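I've grown rather fond of plain blocks, and of the patient souls who put them back on the table all afternoon. People still ask me why the Bevport study bothered with 900 tries at sorting them when one tidy film would have looked far grander! Well, a tidy film tells you about a good day. What I loved in the Peritz write-up was the dull table of failures, 26 of them, each with its own little note, and I do wish more teams would be so generous with theirs. 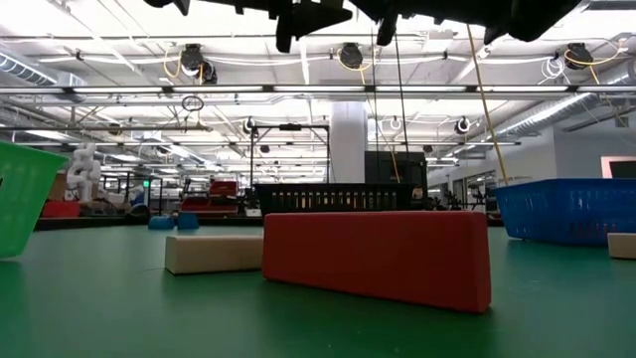
Blocks and baskets on the sorting table, with the gripper overhead.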